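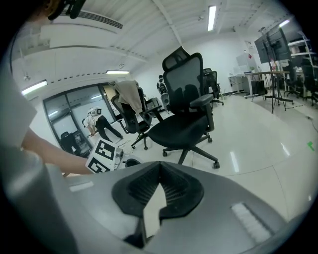 A hand-held gripper in an office, with mesh chairs on casters and a cable across the floor.

Workshop and Office Tips: Can a Machine Tidy Up Yet?
Tuesday, August 7, 2018

Short answer: parts of the job. Sweeping open floor, yes. Straightening chairs, lifting a garment off a backrest and coiling a cable are still hand work in most shops.

Before you run a floor machine:
Pick up thin cables. They wrap around brushes and stall the motor.
Push chairs against the desks. A five-spoke base leaves gaps too narrow for most round machines.
Mark parking spots with colored tape. Keep each piece short and press the ends down.
Check glass partitions. Some distance sensors read straight through clear glass - a strip of matte film at sensor height helps.

On gripping: rubber fingertips hold boxes and cubes well. Cloth folds and slips, so allow 2 tries per piece. Clean the pads with a damp rag and let them dry.

Ruairi Laing at the Lollton shop timed a full chair reset by hand at 197 seconds. He plans to repeat it with a machine in December.

Filed under: floors, cables, automation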